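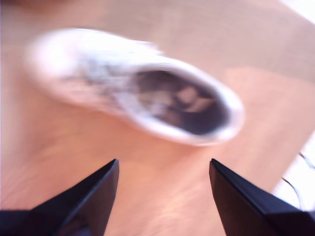

신발 상자는 버리지 말고 다시 써라. 수납 책마다 나오는 말이고, 나는 이 말을 별로 믿지 않는다. 우리 집 베란다에도 다시 쓰겠다고 모아 둔 빈 상자가 한 벽을 차지하고 있다. 그중에 정말로 다시 쓴 상자가 있는지 물으면 대답이 궁해진다.

그래서 나스티츠(Nastitz)에 있는 보저(Woser)의 포장실을 찾아갈 때도 기대가 크지 않았다. 보저는 반품된 신발을 점검해서 다시 상자에 담아 내보내는 작은 업체다. 소개 자료에는 “상자 하나를 끝까지 쓰는 포장”이라고 적혀 있었다. 이런 문구를 보면 나는 우선 끝이 어디인지부터 묻고 싶어진다.

귀벤 톡괴즈(Güven Tokgöz)는 이 질문을 많이 받아 본 사람 같았다. 포장실을 맡은 지 오래되었고, 그 전에는 구두 가게 창고에서 일했다고 한다. “끝이라는 건 모서리가 나갔을 때죠. 뚜껑이나 바닥은 좀 상해도 괜찮은데 모서리가 물러지면 위에 다른 걸 못 올려요. 그러면 그건 종이예요. 상자라고 부르면 안 됩니다.”

모서리가 물러졌는지는 누가 판단하느냐고 물었다. 그는 엄지로 누르는 시늉을 했다. “눌러 보면 알아요.” 기준표 같은 것은 없느냐고 다시 물었더니, 예전에 만든 것이 있었는데 다들 안 보더라고 했다. 나는 수첩에 ‘엄지’라고만 적었다. 재활용을 내세우는 업체의 품질 기준이 엄지 하나라면 소비자로서는 좀 불안하다.

포장실에서 일하는 사람은 네 명이다. 지난 10월에 이들이 다시 담아 내보낸 신발이 291켤레였다고 톡괴즈는 말했다. 많은 것인지 적은 것인지 내가 감을 잡지 못하자 그가 먼저 덧붙였다. “큰 물류 센터에서 보면 웃을 숫자죠. 우리는 손으로 다 만져 보니까요.” 그중에서 원래 상자를 그대로 쓴 비율을 물었다. 따로 세어 두지 않는다고 했다. 상자를 끝까지 쓴다는 회사가 상자를 세지 않는다는 말이어서, 나는 같은 질문을 표현만 바꾸어 한 번 더 했다. 답은 같았다.

“세는 데도 시간이 들잖아요. 그 시간에 신발 끈을 묶는 게 나아요.”

끈 이야기가 나오자 그는 말이 길어졌다. 흰 운동화를 예로 들었다. 반품으로 들어오는 흰 운동화는 대개 끈이 풀려 있거나 한쪽만 묶여 있는데, 그대로 담으면 끈 끝이 갑피에 눌려 자국이 남는다고 한다. 끈은 느슨하게 끝까지 꿰어 안쪽으로 넣고, 혀를 똑바로 세운 다음에 종이를 채운다. 종이는 앞코까지 밀어 넣되 꽉 채우지 않는다. 꽉 채우면 보기에는 좋지만 발볼이 벌어진다는 것이다.

가게에서 새 신발을 사면 종이가 돌처럼 뭉쳐 들어 있던데, 하고 내가 말했다. “그건 공장에서 기계적으로 넣은 거고, 며칠 있다가 팔릴 신발이면 상관없어요. 우리 건 언제 나갈지 모르거든요. 여덟 주를 선반에 있다가 나간 것도 있어요.”

나는 이 대목에서 조금 설득되었고, 그래서 더 조심했다. 여덟 주 동안 발볼이 벌어진 신발을 본 적이 있느냐고 물었다. 그는 잠시 생각하더니 벌어졌다고 말하는 손님은 있었다고 했다. 재어 본 것은 없다. 손님의 말과 신발의 실제 상태는 다른 문제라고 내가 말하자, 그는 그건 그렇다고 순순히 인정했다. 이런 사람을 상대로 의심을 이어 가기는 쉽지 않다.

부슈라 압델 하미드(Bouchra Abdel Hamid)는 담는 일을 주로 한다. 두 짝을 서로 엇갈리게 눕히는 방식에 대해 묻자 그는 내가 흔히 듣던 것과 다른 이야기를 했다. “엇갈려 눕히는 게 정답이라고들 하는데, 상자가 넓으면 그럴 필요가 없어요. 나란히 둬도 돼요. 좁은 상자에 억지로 맞추려니까 엇갈리는 거예요.” 그러면 넓은 상자를 쓰면 되지 않느냐고 했더니 그는 톡괴즈 쪽을 보았다. 넓은 상자는 배송비가 더 든다고 톡괴즈가 대신 답했다.

결국 돈 이야기다. 나는 이쪽이 차라리 믿음이 간다. 신발을 엇갈려 눕히면 가죽이 숨을 쉰다느니 하는 설명을 여러 번 들었지만, 배송비 때문이라는 설명은 이번이 처음이었다.

책상 위에 상자를 놓고 이야기를 계속했다. 흰 안쪽 면에 빨간 테를 두른 골판지 상자였다. 톡괴즈는 이런 상자를 좋아한다고 했다. 테두리가 두 겹으로 접히는 종류는 위에서 눌러도 잘 버틴다는 것이 그의 주장이다. 압델 하미드의 의견은 달랐다. 안쪽이 매끈한 상자는 신발이 미끄러져서 종이를 더 넣어야 한다고 했다. 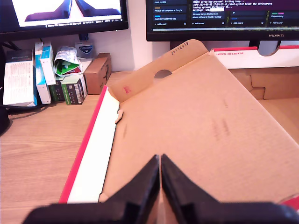
책상에 열어 둔 골판지 상자. 뒤편 상자의 흰 테두리에 ‘1405W16 320 x 250 x 110’이라는 글자가 빨갛게 찍혀 있다.

테두리에 찍힌 숫자를 포장할 때 보느냐고 물었다. 톡괴즈는 본다고 했고, 압델 하미드는 안 본다고 했다. 두 사람은 서로를 쳐다보지도 않고 그렇게 답했다.

“숫자를 왜 안 봐.”

“신발을 대 보면 되는데 왜 봐요.”

단위가 함께 적혀 있지 않다는 점을 내가 지적하자 톡괴즈는 당연히 밀리미터라고 했다. 안쪽 치수인지 바깥 치수인지는 대답이 바로 나오지 않았다. 골판지는 두께가 있어서 이 차이가 가볍지 않다. 한쪽 벽이 두 겹으로 접히는 상자라면 더 그렇다. 그는 바깥 치수일 거라고 했다가, 만드는 데마다 다르다고 고쳐 말했다. 집에서 상자를 고르는 독자라면 찍힌 숫자보다 줄자를 믿는 편이 낫겠다. 이건 내 의견이다.

상자 끝 날개에 난 둥근 구멍에 대해서도 물었다. 나는 그 구멍이 통풍용이라는 말을 수납 강좌에서 들은 적이 있다. 압델 하미드는 웃었다. “손가락 넣고 당기는 구멍이죠. 선반에서 뺄 때요. 통풍도 되긴 되겠죠, 구멍이니까.” 톡괴즈는 통풍 쪽을 조금 더 편들었지만 근거를 대지는 못했다. 습기가 걱정되면 구멍에 기대지 말고 담기 전에 신발을 하루 꺼내 두라고 두 사람이 같이 말했다. 이날 둘의 의견이 일치한 몇 안 되는 대목이다.

보저의 방식에 동의하지 않는 사람도 만나 보고 싶어서 카림 셰르카위(Karim Cherkaoui)에게 전화를 걸었다. 그는 제루알리(Zerouali)라는 신발 수선점을 운영하고, 보저와도 가끔 거래한다. 그는 상자 이야기 자체를 못마땅해했다.

“상자에 넣어 두는 것부터가 문제예요. 신발은 신어야지. 상자 속에서 밑창이 삭아서 오는 신발이 얼마나 많은데요.” 그럼 팔리기를 기다리는 신발은 어떻게 하느냐고 묻자 그는 그건 장사하는 사람들이 알아서 할 일이라고 했다. 깔창에 찍힌 글씨가 지워지지 않은 채로 밑창이 먼저 망가진 신발을 보면 속이 상한다고도 했다. 맞는 말 같지만, 수선점 주인이 신발을 많이 신으라고 권하는 데에는 이해관계가 없다고 할 수 없다. 그렇게 말했더니 그는 한참 웃고는 부정하지 않았다.

셰르카위의 말을 톡괴즈에게 전했다. 그는 밑창이 삭는 것은 상자 탓만은 아니고 소재와 보관 장소를 같이 봐야 한다고 했다. 그 점은 나도 다른 데서 확인할 수 있는 이야기라고 생각한다. 다만 ‘우리 상자는 괜찮다’는 결론으로 곧장 넘어가려 하기에 거기서 말을 끊었다. 상자가 괜찮은지는 아까 세지 않았다고 하지 않았느냐고. 그는 손바닥을 들어 보였다.

젤렌(Jellen)이라는 이름도 나왔다. 보저가 한때 쓰던 접이식 플라스틱 상자인데 지금은 쓰지 않는다. 튼튼하고, 쌓기 쉽고, 수명도 길다고 들었다면서 왜 그만두었을까. “손님들이 안 돌려줘요.” 톡괴즈의 답은 짧았다. 돌려받아야 값을 하는 상자였는데 돌아오지 않았고, 한 번 쓰고 마는 셈이 되니 골판지보다 나을 것이 없었다고 한다. 몇 개가 돌아오지 않았는지는 이번에도 세지 않았을 것 같아서 묻지 않았다. 나중에 생각하니 물었어야 했다.

집에서 신발을 정리하는 사람에게 해 줄 말을 부탁했더니 압델 하미드가 먼저 입을 열었다. 상자에 두 켤레를 욱여넣지 말 것. 여름 샌들은 괜찮지만 운동화는 뒤축이 눌려서 돌아오지 않는다고 했다. 흰 신발은 색이 찍힌 종이로 싸지 말 것. 신문지는 잉크가 묻는다. 그리고 뚜껑에 무엇이 들었는지 적어 둘 것. “사진을 붙이는 분도 있던데 저는 그렇게까지는 안 해요. ‘흰 거, 끈 있음.’ 이렇게 쓰면 찾아요.”

톡괴즈는 적어 두는 위치가 틀렸다고 끼어들었다. 뚜껑에 쓰면 쌓았을 때 보이지 않으니 옆면에 써야 한다는 것이다. 압델 하미드는 자기 집에서는 쌓지 않는다고 받았다. 쌓지 않는 사람에게 모서리의 강도가 무슨 소용인지 톡괴즈에게 물어보려다가 그만두었다.

나는 여전히 상자를 전부 남겨 둘 이유는 없다고 생각한다. 보저도 전부 남기지는 않는다. 포장실 문 옆에 납작하게 접어 묶은 골판지 더미가 있기에 저것은 어디로 가느냐고 물었더니 톡괴즈가 폐지로 간다고 했다. 소개 자료에는 없는 내용이다. 그는 그 자료를 자기가 쓰지 않았다고 했다. 누가 썼는지 묻자 제마 러드(Gemma Rudd)라는 이름을 알려 주었고, 러드는 전화로 “끝까지라는 표현은 좀 고쳐야 할지도 모르겠다”고 말했다. 언제 고칠지는 정하지 않았다고 한다.

집에 돌아와서 베란다의 상자들을 엄지로 눌러 보았다. 두 개는 모서리가 쑥 들어갔다. 그 두 개는 접어서 내놓았고, 나머지는 아직 그대로 있다.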